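# 給茶コーナーの紙コップ台と木製天板の手入れ

総務ニュースレター 2026年3月5日

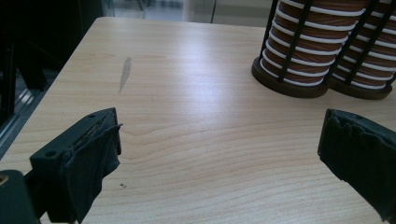
1月の什器点検の結果を受け、給茶コーナーの運用を一部改めた。対象はMollomthorpe棟の来客用と執務者用の2か所である。変更点は、紙コップの補充方法、ホルダーの置き位置、木製天板の清掃手順の三つで、飲料の種類と提供時間に変更はない。以下、担当者向けの内容も含むが、利用者にも関係する箇所があるため全文を掲載する。

## 紙コップの補充

紙コップは茶色の無地、口縁が白いものに統一した。従来は来客用と執務者用で品番が分かれており、口径がわずかに異なるものが同じホルダーに混在していた。口径の違うコップを重ねると途中で噛み込み、一つ取ろうとしたときに数個がまとめて抜ける。点検時に寄せられた苦情の大半がこの現象に関するものだった。

品番を一本化したことで、重ねたときの口縁の間隔がそろう。横から見て白い縁の間隔が一か所だけ狭い、または広い場合は、変形したコップか旧品番のコップが入っている可能性が高い。補充担当者は、積んだ後に側面を見て間隔を確認すること。間隔が乱れていた場合は該当部分から上をいったん外し、原因のコップを除いてから戻す。除いたコップは流し台下の箱に入れる。清掃時の計量や溶剤の小分けに使うので、捨てなくてよい。

補充は次の順で行う。

1. 手を洗い、水気を完全に拭き取る。
2. ホルダーに残っているコップを一度すべて取り出す。
3. ホルダーの内側を乾いた布で拭く。
4. 新しいコップを入れ、その上に取り出したコップを戻す。
5. 側面から縁の間隔を確認する。

手順2を省いて上から継ぎ足すと、下のコップがいつまでも使われない。点検では、底の数個に紙粉が付着しているホルダーが見つかった。手間は増えるが、継ぎ足しはしないこと。

包装から出す際は、袋の底側を切り、コップの底を持って押し出す。口縁に指を掛けない。袋に入ったまま半端に残った分は、口を折ってクリップで留め、上段の棚に戻す。流し台の下は湿度が高く、長く置くとコップの胴がわずかに膨らんで噛み込みの原因になるため、未使用分の保管場所としては使わない。

在庫は両コーナー合計で600個を上限とし、発注点は棚のラベルに記載した。発注先はこれまでどおりMoschosで、納品は週1回である。行事などで大量に使用する場合は、棚の在庫から持ち出さず、別途申請してほしい。

## ホルダーの置き位置

ホルダーは2本を隣り合わせに並べて置く。以前は給湯器の両脇に離して配置していたが、給湯口に近い側のホルダーには蒸気が当たり、上のほうのコップが湿る問題があった。離れた位置にまとめたほうが補充も一度で済む。

置き場所は天板の奥寄りとし、手前を作業面として空ける。コップを置いて注ぐ、蓋を閉める、砂糖を入れるといった動作は手前で行われるため、背の高いものが手前にあると袖が引っ掛かる。実際、1月の点検期間中にもホルダーを倒した例が報告されている。奥側でも、縁から指2本分は内側に入れること。

片方のホルダーが減ってきても、もう片方からコップを移して高さをそろえる必要はない。見た目はそろうが、コップに触れる回数が増えるだけである。減ったほうは次の補充まで、そのまま使い切る。

なお、ホルダーを使わずに天板へ直接コップを積むことは控えてほしい。理由は転倒のほかにもう一つあり、次の項で述べる。

## 天板の清掃

給茶コーナーの天板は明るい色の木製で、木目がはっきり出ている。この天板について、1月の点検では輪染みが5か所確認された。いずれも熱い飲料の入ったコップを直接置き、底に付いた水分が塗膜の下に入ったものと考えられる。積んだままのコップの底も同様で、濡れた面に置くと輪が残る。

日常の清掃は、固く絞った布で木目に沿って拭き、続けて乾いた布で同じ方向に拭く。円を描くように拭くと塗膜に細かい曲線状の傷が入り、光の反射する角度で目立つ。木目が曲がっている部分は無理に追わず、全体の流れに合わせて直線で拭けばよい。

使用するもの:

- マイクロファイバー布(水拭き用、乾拭き用を分ける)
- 中性洗剤を薄めたもの
- 補修用ワックス Sutia(担当者のみ)

使用しないもの:

- アルコール製剤
- メラミンスポンジ
- 塩素系漂白剤
- 研磨剤入りのクリーナー

特に注意が必要なのはアルコール製剤である。手指用のスプレーを天板にも吹き付けている例が多いが、繰り返すと塗膜が白く濁る。手指用は手指にのみ使用し、天板の上ではポンプを押さない。誤って垂らした場合は、こすらずに布で押さえて吸い取り、その後に水拭きと乾拭きを行う。

天板に光が当たってぼんやりと反射する程度の艶は正常な状態である。艶を出そうとして家庭用の家具ワックスを塗ると、塗った箇所だけ反射が強くなり、かえってむらになる。部分的に艶が消えている場合は、自分で処置せずに連絡してほしい。

輪染みの補修はFitriani Gintingが担当する。軽いものは乾燥後にSutiaを薄く塗って半日置けば目立たなくなるが、塗膜の下まで達したものは再塗装になる。5か所のうち2か所は再塗装の対象とし、残りはワックスでの処置とした。作業中は該当部分に札を置くので、その上に物を置かないこと。

木端、すなわち天板の側面の角は塗膜が薄く、水が回りやすい。拭き終わりに布を角で止めると水分がそこに残る。縁を越えて拭き抜き、最後に乾拭き用の布で縁だけをもう一度なぞる。天板の下面は週に一度、手で触れて湿り気がないかを確かめる。

## 点検の記録

点検表は新しい様式に切り替えた。用紙番号は428で、給茶コーナーの扉の内側に掛けてある。記入欄は補充、ホルダー、天板、床の四つに整理した。旧様式にあった「外観良好」の欄は、何を見て良好としたのかが後から分からないため廃止した。異常がない場合も空欄にせず、確認した時刻を書く。

所要時間は、補充と清掃を合わせて1回約5分である。執務者用のコーナーは昼休み後に汚れが集中するので、午後の確認を優先する。来客用は会議室の予約状況を見て、来客の前に済ませておく。

## 問い合わせ

紙コップの在庫と発注についてはCsenge Szabó、天板と什器の補修についてはFitriani Gintingまで。両名とも内線で受け付けるが、補修の依頼は場所と大きさを書いたメモを点検表に挟んでおけば足りる。

ホルダーの交換部品はOnellから取り寄せている。底の滑り止めが外れた場合は、部品を捨てずにホルダーと一緒に保管しておくこと。再接着で直ることが多く、その場合は交換を待たずに使用を再開できる。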